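The bag tax in my kitchen drawer

I've been reading the leaflet that came through the door from the Lanalgate scheme and I remain unconvinced. It says that if every household in Brultotstead took its soft plastics to the collection point at the supermarket, we would all be "closing the loop". I'd like to see this loop. I've asked twice where the bags go after the big cage by the trolleys and been given two different answers, one of which was "a partner".

For those who don't live round here, soft plastics means carrier bags, bread bags, crisp packets and the film off the top of mince. The council won't take any of it from the kerb. You're meant to wash it, dry it, save it up and carry it in. I did this from September right through the winter. Have you ever tried to dry a bread bag? I had them pegged over the bath like kippers.

My brother-in-law in Wullside says I'm being a misery and that doing something beats doing nothing. Perhaps. But I notice that the shop running the collection still sells four peppers in a bag for less than the price of 3 loose ones. If they wanted less plastic they could start there, and I wouldn't need to own a peg bag for packets.

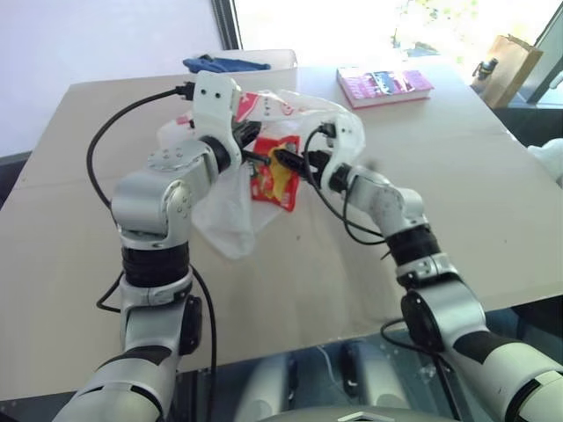 Translucent white plastic bag with red print, the sort that fills the drawer.

Then there are the "bags for life". I have around 40 of them. I know because I finally emptied the cupboard under the stairs, where they had been breeding. A thick bag only makes sense if you use it over and over, and I forget mine every single time, so I buy another. Whose life are we talking about?

Remigiusz Michalski, who writes the green column in our local paper, reckons the answer is better labelling. I've a lot of time for his pieces on the river, but I can't see it. I can read a label perfectly well. It says "recycle with bags at larger stores", and my nearest larger store is two buses away. The small one on the corner has a poster about the planet and no cage.

What I've gone back to is what my mother did. One string bag, kept in the coat pocket, and the thin carriers used for bin liners until they split. It won't win any prizes and there is no leaflet for it. I also buy my veg off the market when I can get there before noon, though the man on the first stall puts everything in a bag before I can open my mouth.

If anyone from Lanalgate wants to write and tell me the name of the partner, the comments are open. I'll print the reply in full.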